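Dish drying rack

A dish drying rack, also called a dish rack, dish drainer or draining rack, is a household fixture that holds washed tableware while water runs off and evaporates. Racks are made in freestanding, over-sink, wall-mounted and cabinet forms. Most consist of an open grid that supports each item at a small number of contact points, together with a tray, mat or sloped surface that handles the runoff.

Principles

Water leaves a washed dish in two stages. In the first, gravity carries the bulk of the liquid to the lowest edge, where it collects into drops and falls. The first stage is largely complete within a few minutes for glazed ceramic and glass, and takes longer for plastics, on which water tends to form separate beads. In the second stage the remaining film evaporates into the surrounding air. The rate depends on air movement, relative humidity, the temperature of the dish and the exposed surface area.

Rack geometry affects both stages. Plates held close to vertical drain faster than plates held at a shallow angle, but they need a slot deep enough to prevent tipping. Bowls and cups are placed with the open side down or tilted. A fully inverted cup on a flat surface traps humid air, and its interior can stay damp after the outside has dried. Raised wires or ribs under the rim allow air to enter.

Types

Countertop racks are the most common form. They stand on short feet next to the sink and are moved or stored when not needed. A two-tier version places plates on one level and cups or bowls on the other, which reduces the footprint but lets water from the upper level fall on the lower one. 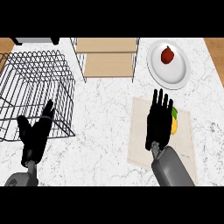
A black wire dish rack on a white marble countertop.

Over-sink racks rest on the rim of the basin and drain directly into it. Fixed models have adjustable arms to suit different basin widths. Roll-up models are made of parallel rods joined by flexible end strips and can be laid flat in a drawer.

Cabinet racks are installed inside a wall cupboard above the sink. The cupboard has either an open bottom or a removable drip tray, and the dishes are stored where they dry. This arrangement is widespread in Finland and Italy, and is found in many other countries.

Wall-mounted racks hang from a rail or from brackets. The load is carried by the wall, so the fasteners must be matched to the wall material. The Makokha rail system, used in small apartments, is a typical design in which a plate rack, a cup shelf and a utensil holder hang from a single bar.

Materials

Coated steel wire is inexpensive and strong for its weight. The wire is bent and spot-welded, then covered with vinyl, epoxy or a baked powder finish. Failure usually begins at welds and cut ends, where the coating is thinnest. Once water reaches the steel, rust spreads beneath the coating and lifts it.

Stainless steel resists corrosion without a coating, although lower grades can develop surface spots in contact with salt or chlorine cleaners. Aluminum is lighter and does not rust, but it is softer and can be dulled by alkaline detergents. Molded plastic racks are quiet in use and gentle on thin glass. Wooden racks, often made of beech or bamboo, must be allowed to dry between uses to limit mold and splitting.

Drainage

Trays are either closed or open at one end. A closed tray stores the water and must be emptied by hand. An open tray slopes toward a spout placed over the basin. The Reltitz tray has a swiveling spout that can be set to face any of its 4 sides. Flat absorbent mats take up less space but release moisture slowly and need regular washing.

Standing water under a rack leaves mineral scale in hard-water areas. It can also mark calcite-based stone such as marble, particularly if the surface is unsealed.

Testing

Manufacturers commonly test racks for static load, stability and coating life. In the procedure used for the Gedotura range, a rack is loaded with 12 dinner plates and checked for tipping with the load moved to one end. Coating life is measured by repeated wetting and drying, with a target of 4000 cycles.

Cleaning

Biofilm forms on surfaces that remain wet, most often in utensil cups and tray corners. Racks are washed with detergent and hot water, and scale is removed with diluted vinegar or citric acid. Acid cleaners should not be used while the rack stands on marble or limestone.

See also

Dishwasher
Draining board
Kitchen sink
Tea towel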